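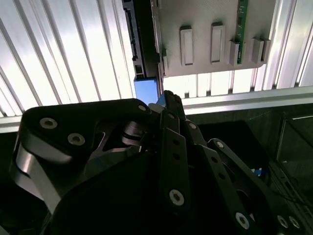

Finger tip right up under the light-blue piece. Gray panel behind.

Up before the alarm, at the unit by half six. Wanted the cell to myself before Genji got in and started asking it to do things.

Story so far, for when I read this back and can't remember. Clonesano (the cell, not the software, we have to stop calling both of them that) has been drifting at the fixture plate since we came back in April. Not a lot. Enough that parts go into the holders with a scrape, and twice last week one didn't go in at all and we got a protective stop. Everyone has a theory. Wajid says gripper. Maham says plate. Faisal says it's the way I taught the points, thank you Faisal.

So, gripper first. Powered down, tag on, battery lamp. Went over every bolt on the linkage with the little torque driver. The silver ones are easy to see against the black and easy to reach except the ones tucked in by the housing, where you need the stubby bit and small hands. I don't have small hands. Put a paint pen tick on each as I went, white, and wiped off the old yellow ticks so we don't mix up two rounds again.

Found one. Left side link, gave nearly a quarter turn before it clicked. All the others were fine. Quarter turn isn't nothing at the finger tip. Wrote it in the book: 3,229 cycles since last torque check. We said we'd do it at every two thousand. We did say that.
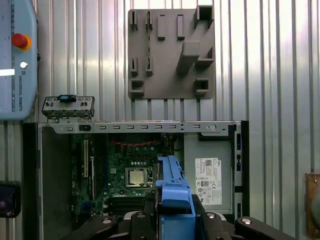
5 min read

Coffee, cold by the time I got to it. Genji in at eight with his bike helmet still on.

Put the arm back on and ran it slow, up to the plate and away, no part. Then with a part. The scrape is less. Not gone. Wajid very pleased with himself over the phone anyway, I let him have it.

Then Maham and I did the plate. She'd brought the dial indicator from Cuvusgate and the good square. The plate is one of our own prints, gray, the third one, and I've always thought it sat flat on the wall. It doesn't. Of course it doesn't - the wall is all ribs, so whatever you fix to it is standing on the tops of the ribs, and if you pull one corner in tighter than the rest it bends. Bottom left was pulled in. I probably did that myself in the spring when I moved it over. Backed all the corners off, stuck two thin washers behind the low one, nipped them up in a cross pattern, finger tight first then a bit more. Maham read the dial while I turned. She reads numbers out like a bingo caller, gets on your nerves for a minute and then its actually quite helpful.

Took 21 minutes by the wall clock. We have been living with that scrape for weeks.

Note for whoever does it next: do NOT use the long screws from the Ansari box. They bottom out before they pull and you'll think it is tight. I've taped the box shut and written on it.

Holders. The slotted ones are OK, gave them a brush out. The square hollow ones collect crumbs of plastic, and one of the little ones at the bottom had a burr on its lip. Knocked it back with the deburring blade. The angled block I left completely alone, it took Genji two days to get that angle and he was standing right there watching me.

Re-taught the points after lunch. Lunch was crackers. Did it properly this time, from the pendant, free drive to get near and then jog the last bit. Order I used, so it's written somewhere other than my head:

home
above plate, safe height
slotted holders, top pair then lower pair
square holders
the U bracket, last, go in slow
above case
the grip point over the case

Saved as a new file, didn't overwrite. Faisal made me promise never to overwrite again after what happened with the Malix job and I have kept that promise, there are now a stupid number of files. Need to clear those out. Ask him which ones he still wants.

The grip point took the longest. The computer has to lie in the same spot every time and we've been lining it up by eye against a bit of tape, and the tape has crept. Pulled it all up, cleaned the bench with alcohol, and Genji screwed down two stops so the case butts up against them. Should of been done on day one. Swapped the computer out and back in a few times to see if it would land the same and it did near enough, I could feel it seat.

Still bothered by the blue plastic. Shiny, and the finger pads are worn smooth in the middle. Turned the grip force down a step in case we were just squeezing it out of the pads like a bar of soap. Seems better?? Hard to say off a handful of tries. New pads are on order, Sadia says end of the month, she said that last month too.

Cable check. There's a thin one that gets dragged when the wrist rolls all the way over, added a loop of slack and a velcro strap. No zip ties. We had a zip tie saw through the sleeve in the old place and I'm still cross about it.

Ran it from four till I had to leave. Full speed for the last stretch, everyone behind the line. No stops. One scrape, at the U bracket, a small one. Log says 34 picks. Would like to see a few hundred before I say anything out loud to Sadia, who'll put it in a slide.

She rang while I was sweeping up, by the way. Wants to know can it be ready for the Malix people to look at. Said I'd tell her tomorrow. Faisal was making faces at me through the glass the whole time.

Left to do:
- touch up the U bracket point, down a hair I think
- order M4s, the SHORT ones
- torque check date on the whiteboard where we have to look at it
- give Maham back her square
- ask Wajid if he still has the spare finger links from the first gripper
- the light over the bench, glare off the wall is awful by mid afternoon, I was squinting at the pendant with a hand over my eyes. Bit of cardboard?

Home after seven. Knees hurt from the floor. Paint pen all over my thumb, won't come off, tried the orange stuff. Rice and eggs, then bed. Alarm for six again.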